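Daltwood Robotics Club
Member Handbook, Section 4: Recording Box Demonstrations

Before you start

4.1 This section covers the wrist straps, the head camera and the black mat. It assumes you have read Section 3 (Charging, and Why It Was Not Charged) and have a laptop running the Zendby recorder. If the laptop is running a game, close the game.

4.2 The club's arm, known as Stestix, learns box handling from recordings of people handling boxes. It will copy you faithfully. If you pick things up by one corner and swing them, so will Stestix, and it does not have a sense of shame.

4.3 One session is 30 takes. A take is one box, one move, start to finish. Two members can run a session between them: one wears the gear, the other minds the laptop and says "go." Swap at the halfway point or whenever the person saying "go" starts enjoying it too much.

Putting on the straps

1. Take off watches, bracelets and anything else that lives on your wrist. Push your sleeves up to the elbow.

2. Find the left strap and the right strap. They are not interchangeable. The marker tiles carry different patterns and the recorder knows which is which, even when you don't.

3. Wrap each strap around the wrist with the tiles facing out. Pull it snug. You should be able to slide one finger under the fabric. If you can slide two, the strap will creep around your arm by take ten and everything after that goes in the trash.

4. Let the white unit hang on the underside of the wrist with its marker showing. Check that nothing is tucked behind it.

5. If a cable is attached, run it back toward your body and leave slack at the elbow. Reach forward as far as you can. If something tugs, you need more slack. If something unplugs, you needed more slack a moment ago.

Note: Do not peel, straighten, decorate or "improve" the tiles. A member once went over the faded black squares with a marker pen and gave us a left hand that was, as far as the software could tell, on the ceiling.

Laying out the floor

6. Put the mat flat on the floor with its long edge parallel to the wall. Walk on it once, in clean shoes, to take out the curl.

7. Fetch the boxes from the Khattak crate. Use the ones that still have their shipping labels. Labels are good: they give the tracker something to hold on to, and they give you an easy way to tell which side is the front.

8. Stand the first box upright on the mat, label toward you. Leave a clear gap between it and any other box, wide enough for your fingers to get in without a fight.

9. Check the tape. A box with a loose bottom flap should be retaped before the session and not during it.

Caution: The boxes are light, but you will be bending over them for a good while. Bend your knees. The club has one heating pad and it is usually taken.

Recording a take

10. Stand at the near edge of the mat with your toes just off it. Look down at the box. The camera sees what your head is pointed at, so if you look at your partner, the recording will be of your partner.

11. Hold both hands still over the mat until the recorder beeps. Three seconds is typical. It will feel longer.

12. Bring both hands to the box and take hold of it by opposite sides. Keep your thumbs and fingers where you would naturally put them. Do not pose. We have an entire folder of people handling cardboard as if it were a sleeping baby and it has taught Stestix nothing but hesitation.

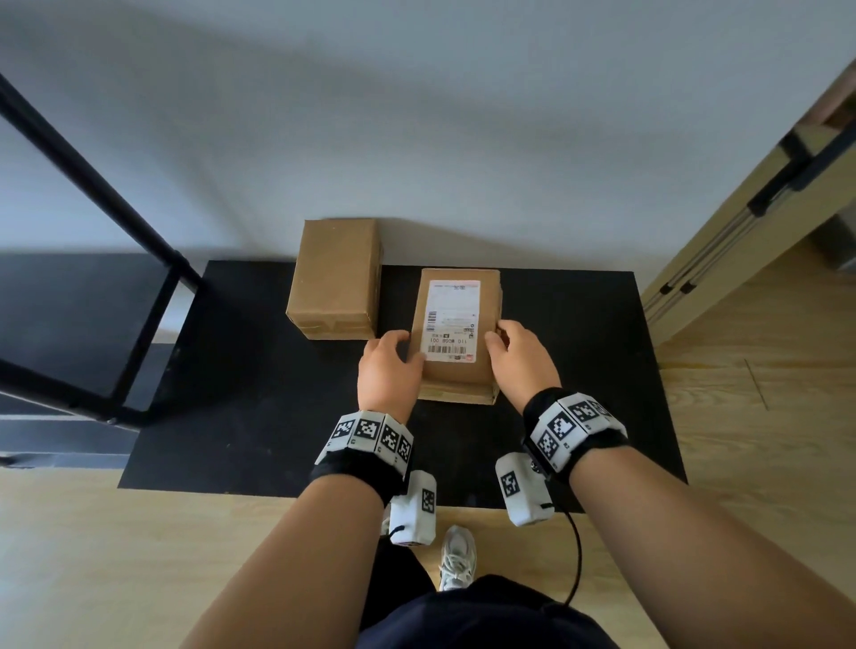 13. Pause for a beat once you have your grip, then make the move on your take sheet: lift, turn, slide or lay flat. Keep to one move. If you do two because you got into the rhythm, call it out and your partner will mark the take as bad.

14. Set the box down, let go completely and bring your hands back to the starting position. Letting go is part of the take. For most of April we stopped recording too early, and ended up with an arm that could pick up any box in the room and would not give it back.

15. Wait for the second beep. Say "done." Your partner types the take number and the move, in that order, in lower case, with no commentary.

Note: Talking during a take is fine. The recorder does not save sound. It does save gestures, so keep those polite.

When it goes wrong

No beep. The recorder can't see one of your wrists. Turn both wrists slowly under the camera until the dots on the laptop go green. If only one goes green, check step 2 and be honest with yourself.

Beep, then a red bar. The light is bad or your shadow has landed on the markers. Move the mat a little along the wall and try again. Do not move the lamp – the other team has measured where it goes, and they will know.

Hands swap sides on the screen. You crossed your arms. Uncross them and redo the take.

Recorder says "disk full." A full season comes to 4,000 takes and the laptop was never meant to hold them all. Copy the oldest folder to the club drive, open a file from the copy to be sure it plays, and only then delete the original. All of those steps matter, and they matter in that order.

Box collapses. Mark the take as bad, flatten the box and put it in the recycling. Tell whoever is keeping the box list. Please do not bring in a replacement from home without checking the size first; we have no use for the one your refrigerator came in, however proud of it you are.

Packing up

16. Stop the recorder before you take off the straps. Otherwise the last take of the day will be one of you undressing your wrists, and somebody has to sit through it.

17. Unplug cables at the plug, not by the cable. Coil them loosely.

18. Wipe the straps and hang them on their hooks, left on the left. Roll the mat with the top side out. Put the head camera in its case, lens cap on.

19. Write your session on the sheet by the door. Bad takes go on the sheet too. Any session with more than 18 bad takes gets run again on Friday, by the same two members, with the same boxes.

Continue to Section 5, Playing Takes Back on the Arm. Read the part about the emergency stop first, and know where the button is before you power anything on.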